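News > Business > Care and Housing

Ferero sets money aside for two-armed laundry robots in its serviced homes

November | By the business desk
Reading time: 4 minutes

The housing operator Ferero will buy its first robots for household work next year, according to a purchasing plan which the company presented to its tenants in Bastamside. The plan covers two machines for the beginning and leaves the decision about more of them to the following budget.

Ferero runs 84 serviced apartments in Bastamside and a smaller house with 26 rooms in Drastden. In both places the rent includes cleaning, change of bed linen and a laundry service. It is the laundry that takes the most hours. The staff collect the clothes from the apartments, sort them, bring them to the machines in the basement and carry them back folded. In an ordinary month the two houses together need 1,288 paid hours for this work, and the company has had difficulty for a long time to fill the early shift.

The management first considered a new conveyor for the basement in Bastamside. This idea was dropped in spring, when the offers arrived and the construction work alone was more expensive than the whole equipment budget. After that the company asked the supplier Riedl for an offer on robots with two arms, which can be delivered without changes to the building.

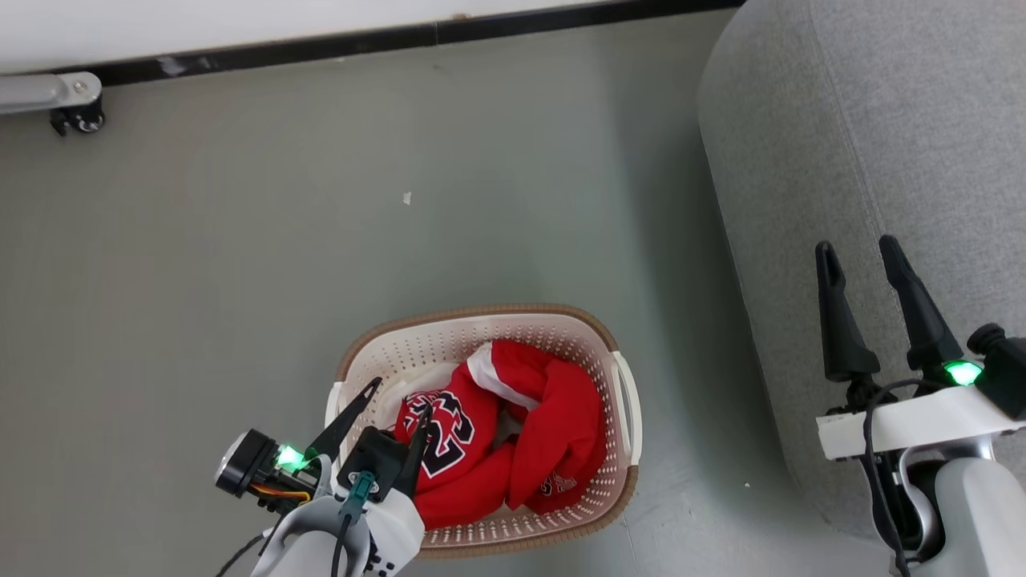
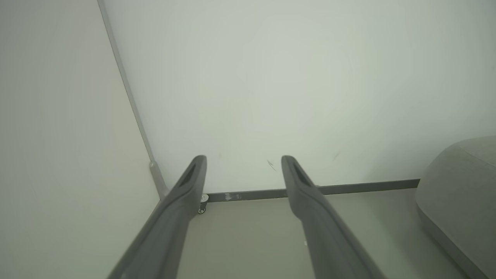

The budget is divided in three parts, and the purchase of the machines is only the largest of them. The second part is for service and spare parts, and Ferero has written it higher than Riedl recommended. Grippers are the main reason. A hand with two fingers, which has to press into something as soft as the red jersey in the white basket, is counted in the plan as a wearing part, together with the cables that run outside along the arm. The company wants to keep one complete pair of grippers in stock for each robot, so that a damaged finger does not stop the work for a week. The third part is for training of the staff and for a small room where the robots will be charged at night.

The supplier offered both a purchase and a rental contract. Ferero has chosen to buy, although the rental would be cheaper in the first two years. In the explanation to the plan the company writes that the rental contract had no fixed price after the second year, and that a house with long leases needs costs which can be known in advance. The service contract, on the other side, can be ended every 12 months.

Some details are still open. The plan says that a robot should first work in the shared laundry rooms and later also inside the apartments, but only where the tenant agrees in writing. For the apartments there are other questions – how much free floor the machine needs beside a sofa, who moves the furniture if there is not enough of it, and what happens with clothes that are damaged. Riedl has promised to answer the first question before the contract is signed. For the last one, Ferero has asked its insurance company for a separate offer, which is not included in the present budget.

At the presentation, tenants mostly asked about the cameras. The company answered that pictures from inside an apartment will not be stored after the work is finished, and that this point will be part of the contract with the supplier. Several tenants wanted to know if the laundry fee will go up. It will stay the same for the coming year. For the time after that the company did not want to give a promise.

The staff council has agreed to the plan with one condition. No position may be cancelled during the test, and the hours which become free must be used for the linen service in Drastden, where the work is now partly done by an outside firm. The council also asked for a person on each shift who is allowed to stop the machine at any time and who is paid for the additional training. Ferero has accepted both points.

To decide if the test was successful, the company will use a simple number. When a robot can finish 80 percent of the baskets it is given without help from a person, the purchase of more machines will be put in the next plan. Baskets with delicate clothes, shoes or wet towels are not part of the calculation, and will be handled by the staff as before. If the number is not reached, the two robots will stay in the basement in Bastamside and the money reserved for additional grippers will go back to the general maintenance budget.

Other operators in the region are watching the prices as well, and Ferero has spoken with two of them about ordering spare parts together. A common order would bring down the price of the grippers, but the talks are at an early stage and the plan was calculated without this saving.

The contract with Riedl should be signed before the end of the winter. Delivery is expected in early summer, first to Bastamside. The house in Drastden will receive a robot only after the electrical installation in its laundry room has been renewed – this work was already planned and is paid from a different budget.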